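fio sobre ensinar robô na mão, porque me pediram e porque estou no ônibus com tempo. vai sair torto

1/ a tarefa é dobrar/empurrar pano azul em cima da mesa branca. parece idiota. é a coisa mais difícil que já fiz no laboratório 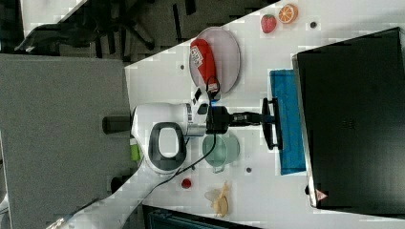
2/ contexto rápido: trabalho na Bileck, equipe pequena, a gente coleta demonstração. demonstração = uma pessoa faz a tarefa POR MEIO do robô e tudo fica gravado, juntas, garra, câmera. depois treina a política em cima disso

3/ dois jeitos de fazer. um: pegar o braço com a mão e levar ele (cinestésico, o povo chama de kinesthetic teaching mesmo). dois: teleop, você mexe num controle e o braço segue

4/ comecei no primeiro achando que era o mais natural. é natural pra você. pro dado é um inferno, sua mão aparece na câmera, seu antebraço tapa metade da mesa, e a política aprende que tem sempre uma mão ali

5/ aí na hora de rodar sozinho não tem mão nenhuma e o bicho fica perdido. perdemos abril inteiro nisso. abril INTEIRO

6/ quem me convenceu a largar foi a Muireann Horgan, que já tinha feito teleop noutro lugar. ela viu dez minutos de gravação minha e perguntou "você quer ensinar o robô a dobrar ou a reconhecer seu relógio?"

7/ ok, justo

8/ então teleop. usamos o controle da Vellitz, que é um bracinho líder, você segura e o grande copia. tem atraso. pouco, mas tem, e no pano você sente

9/ com objeto rígido o atraso não incomoda quase nada. caneca: vai, fecha, levanta. banana de brinquedo: idem. qualquer estagiário faz na primeira tarde

10/ pano não. pano muda de forma enquanto você tá decidindo o que fazer. você fecha a garra um tiquinho alto e pegou ar. um tiquinho baixo e tá esfregando a mesa

11/ e esfregar a mesa = parada de emergência, se o limite de força tá configurado direito. se não tá configurado direito = dedo torto. pergunta como eu sei

12/ dica 1, a que eu mais repito: chegue pela BORDA. encosta os dedos na beirada do pano, para, respira, aí fecha. no meio do pano não tem onde pegar, só sai ruga

13/ dica 2: não corrija correndo. se errou a pegada, abre, sobe, volta com calma. o robô vai copiar tudo, inclusive o seu pânico. juro. tinha uma política nossa que dava uma tremidinha antes de fechar e era EU, era minha mania

14/ vimos no gráfico da junta do punho. a tremida tava em quase todo episódio meu e em nenhum da Muireann. fiquei uma semana ouvindo piada

15/ dica 3: pausa no começo e no fim do episódio tem que ser curta. se você fica parado pensando com a gravação ligada, a política aprende a ficar parada pensando. vai por mim

16/ a gente corta isso num script agora mas no começo não cortava. o robô "congelava" em cima do pano e todo mundo achando que era bug na rede. não era, era o café

17/ números, porque vão perguntar: meta era 2,000 episódios (desculpa o separador gringo, copiei da planilha). fechamos em 2,711. desses, 38 eu joguei fora na mão no último dia, um por um

18/ o que faz um episódio ir pro lixo: pano já começou fora do alcance, pegou duas camadas quando era pra pegar uma, cabo enroscou, alguém passou e encostou na mesa

19/ sobre cabo: o cabo preto da garra fica solto e faz uma alça perto do punho. deixa folga. MUITA folga. mas olha pra ele entre um episódio e outro, pq ele vai parando em lugares novos e uma hora entra na frente do dedo

20/ já tentei prender com velcro mais perto do braço. piorou, puxava quando o punho girava tudo. tirei

21/ me perguntaram da tralha na mesa, morango, rodela de laranja, caneca verde. é de propósito, distrator. se a mesa tem só o pano, a política aprende "vai até a única coisa que existe"

22/ com tralha ela precisa saber o que é pano. e a gente muda tudo de lugar entre sessões. chato de fazer, todo mundo odeia, funciona

23/ no primeiro lote eu fui preguiçoso e mudei só o pano. resultado: o robô se guiava pela fruta. tirou a fruta da mesa, ele ia pro canto errado com uma confiança linda

24/ outra coisa, iluminação. gravei muita coisa de manhã e testei às sete da noite. não façam isso. ou façam, mas grava à noite tbm

25/ e objeto preto brilhante perto da mesa tbm atrapalha, reflexo muda conforme a hora. pensei em cobrir, a Muireann mandou deixar, disse que casa de verdade tem coisa brilhante. ela tem razão mas me irrita

26/ pausa, desci do onibus

27/ voltei. alguém perguntou nas respostas quanto tempo dá pra teleoperar seguido. eu: 2 horas, com intervalo no meio. depois disso a qualidade cai e você não percebe. quem percebe é quem vê o replay

28/ e VEJAM O REPLAY. toda sessão. não precisa ver tudo, sorteia uns. achei um monte de episódio marcado como sucesso em que a última dobra abriu assim que a garra soltou

29/ o que leva ao tema chato: quem marca sucesso não pode ser quem operou. você quer ir embora, você marca sucesso. eu marcava. agora trocamos, um opera e outro marca

30/ sobre a interface de anotação: testamos o Qudah e voltamos pra planilha. nada contra, só que eram quatro cliques por episódio e com luva de controle na mão é impossivel. se tiverem atalho de pedal me avisem que eu volto

31/ pergunta boa do pessoal: "por que não simula o pano?" a gente tenta. o parceiro nosso da Cavusard faz a parte de simulação e ajuda pra aproximação, pra chegar na borda. na hora que o dedo encosta, o pano simulado e o de verdade viram duas coisas diferentes

32/ então hoje é: pré-treino com sim pra chegar perto, demonstração real pro contato. tá dando certo pra primeira dobra. segunda dobra ainda é loteria

33/ por que a segunda é pior: com o pano já dobrado, a borda tem várias camadas. o dedo entra entre elas ou pega todas, e de cima a câmera não mostra a diferença. na teleop eu resolvo isso no olho, inclinando a cabeça. o robô não tem cabeça pra inclinar

34/ ou seja tem informação que EU uso e que não tá no dado. esse é o maior problema de teleop com o operador do lado da mesa e quase não vejo falarem

35/ solução que estamos testando: operar de costas, olhando só pra tela com a imagem da câmera do robô. é horrivel. demorei três vezes mais. mas aí o que eu vejo é o que ele vê

36/ os episódios de costas são mais feios, mais lentos, cheios de hesitação, e nos primeiros testes deram política melhor na segunda dobra. amostra pequena, não me citem ainda

37/ a Muireann de costas é quase tão boa quanto de frente. não quero falar sobre isso

38/ pra quem vai começar, o que eu faria se voltasse no tempo: teleop desde o dia um, poucas tarefas, trocar operador bastante, escrever num papel o que conta como sucesso ANTES de gravar

39/ esse papel a gente escreveu depois de centenas de episódios e aí teve que remarcar tudo. "dobrado" pra mim era uma coisa, pra ela era canto com canto. ganhou canto com canto

40/ sobre hardware: não, não precisa de garra cara. dedo paralelo simples dá conta do pano se você chegar direito na borda. emborrachar a ponta ajuda, mas gasta e aí o atrito muda no meio da coleta. anota quando trocou

41/ e não, não vou soltar o dataset ainda, tem que passar pelo jurídico. perguntem de novo mais pra frente

42/ ah esqueci: zera o braço líder antes de CADA sessão. se ele começa numa pose diferente do seguidor, o grande dá um pulo pra alcançar. caneca no chão, susto geral. no nosso agora não liga se a diferença for grande

43/ respondo mais coisa à noite, mandem aí. menos sobre a tremidinha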